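Visit to the Agyeman house, open afternoon

I went with my sister-in-law, who collects boxes and did not want to drive alone. The Agyeman house is a guesthouse for most of the year, but in April the family opens it for people who are interested in small storage: drawers, trays, cases for jewelry and the like. The ticket was 14 and included tea. We arrived a little before two and left our coats in the hall.

Downstairs there were three tables from makers. Zernent showed felt liners and Giswood had drawers with very thin walls, nicely made, but too heavy for me. The man at the Giswood table told me they sell 3,000 of them in a year. I bought nothing there, only took the leaflet.

Upstairs was the part I liked better, because it was a normal bedroom and one could see the things in use.

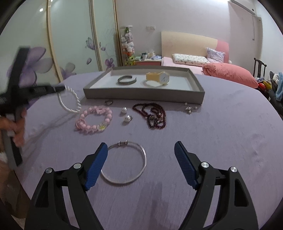
Bisov, April

The lavender cloth on the table was a good choice, I think. White pearls and a silver bangle are easy to find on it, and the dark red necklace also looks well. Only the cuff and the watch with the yellow-orange strap had their place in the tray at this moment, and the other pieces were still on the cloth. The tray is shallow with low sides, so I would keep it for bracelets and watches. For earrings I would want something with smaller parts, they are lost so quickly.

Nigel Greenwood led the talk in this room. He advises to sort first by what gets tangled, and not by color or price. A beaded necklace like the red one should be laid in one line before it goes away -- he does it even when he is tired. My sister-in-law asked about pink beads for children, if they should be kept apart. He said yes, if there is space.

The tea was in the garden room at four. The cake was finished before we came, but there were biscuits. Parking is on the left side after the bridge, and the bus 877 stops at the gate.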